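FOR IMMEDIATE RELEASE

December 9, 2019

Pruster Opens Enrollment for Newsletter Course That Asks You to Write Less

Pruster, the small-business coaching studio run by Juniper Quintanilla, will open its email marketing course in February. It runs 5 weeks and has 70 seats.

Quintanilla once mailed 4,000 subscribers every morning for a year. "I ended it with 931," she said. "Those people are saints, and I now write to them twice a month."

Students will plan a welcome series, trim their lists and learn to stop typing "just circling back." Guest teacher Booker Van Dusen covers subject lines, including several of his own he would like to forget.

Press contact: Jordan Horrocks, Pruster. He answers email, briefly.

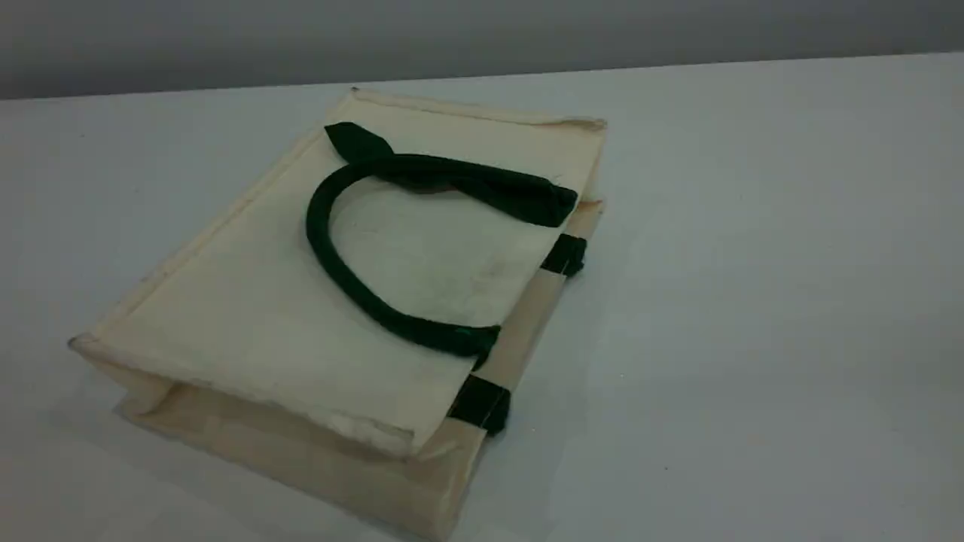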